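グレラー・レスリング

グレラー・レスリング(Greller Wrestling)は、女子選手のみで構成されるプロレスリング団体。本拠地はトレムサイド。創設者はダイアン・ヒーバート(Diane Hiebert)で、現在は興行部門と養成部門の2部門からなる。

概要
月例大会をトレムサイドの屋内会場で開催するほか、毎年11月に年間最大の大会「ギレック」(Gireck)を行う。大会名は初回の会場となった旧倉庫の名称に由来し、会場が移った後も変更されていない。常設会場の収容人員は400人で、リングは一辺5.5メートルの4本ロープ式を用いる。中継は自主制作で、実況は英語とポーランド語の2言語で行われる。

試合形式
通常のシングルマッチは20分1本勝負、王座戦は30分1本勝負である。3カウントのフォール、ギブアップ、場外カウントアウト、反則のいずれかで決着する。場外カウントは10とし、王座戦では場外カウントアウトおよび反則による王座の移動を認めない。
挑戦者決定戦には5人同時参加のエリミネーション方式が採られる。最初の2人が失格または敗退した時点で1分間の中断が入り、残る3人で再開される。再開後は場外カウントが適用されない。この中断規定は第2回ギレックから導入されたもので、それ以前は中断なしで行われていた。

王座
グレラー認定シングル王座とタッグ王座の2つが管理されている。シングル王座の初代王者はフェリツィア・ヴィエチョレク(Felicja Wieczorek)で、挑戦者決定戦を経てジェイド・コーミア(Jade Cormier)に敗れるまで344日間保持した。これは同王座の最長保持記録である。コーミアは負傷により王座を返上し、空位となった王座は次のギレックにおいてアニック・ペナー(Annick Penner)が獲得した。タッグ王座は創設以来、同一チームによる再戴冠の例がない。

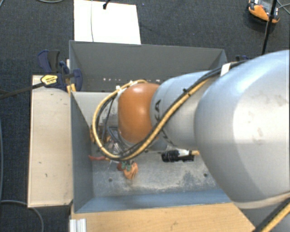
養成部門は「ヴァルチャク道場」(Walczak)の名で運営され、主任コーチはロナルド・ラセルダ(Ronaldo Lacerda)が務める。課程は基礎、受け身、試合構成の3段階に分かれ、基礎段階では肩と手首の可動域の確保に多くの時間が割かれる。ラセルダの教本は腕の取り方を機械のリンクと継手になぞらえ、肩側から手首へ順に制御する考え方で説明している。教本では、相手の肘を伸ばし切る前に一度力を緩める動作を「余長を取る」と呼ぶ。
修了審査は実技のみで、審査員2人の双方が合格と判定した場合に出場資格が与えられる。不合格者は次期の審査を再受験できるが、基礎段階の受け身は改めて履修しなければならない。

演出と登場人物
選手は原則として本名で出場する。善玉と悪玉の区分は公式には設けられておらず、対戦カードの発表文でも用いられない。ただしヴィエチョレクとコーミアの抗争期には、両者の控室での発言映像が連続して公開され、観客の支持が大会ごとに入れ替わった。ペナーは入場曲を使用せず、リングアナウンスのみで入場する。

関連項目
ギレック歴代大会
グレラー認定タッグ王座
エリミネーションマッチ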